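Revus Set-up Guide
Home | Contents | Installation | Teaching | Maintenance | Support
Last updated: June
Reading time: 2 minutes

12 Teaching a placing task by remote control

This section applies to tasks in which the arm moves an item of food to one of several trays. It assumes that the Plukier hand controller has been paired as set out in the previous section.

CAUTION: Keep one hand on the stop button whenever the arm is live and a second person is at the table.

1. Set out the trays in a row along the far side of the table. Leave enough space between them for the open gripper.
2. Place the item on a plate at the near side, within easy reach of the arm.
3. Select Teach on the controller and enter a task name.
4. Agree the target tray before recording. The second person may point to it — the operator should repeat the choice aloud.
5. Press Record. Guide the gripper to the item, close it gently and lift.
6. Carry the item to the target tray, lower it and open the gripper.
7. Return the arm to its rest position and press Save.
8. Repeat from step 4 with a different tray. A task needs at least 13 saved runs.

NOTE: Discard any run in which the item is dropped. Do not edit it. Runs that are merely slow may be kept.

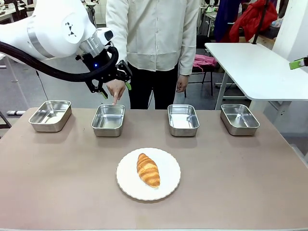
Figure 12. Indicating a target tray, with a croissant as the item.

NOTE: Turn the plate a little between runs so that the item is not always presented at the same angle.

If the controller shows code 1168, the link to the arm has been lost. Release the trigger, wait for the tone and begin the run again. Persistent faults should be reported to Touran Nouri at the Brutbridge service desk.

Previous | Next | Back to top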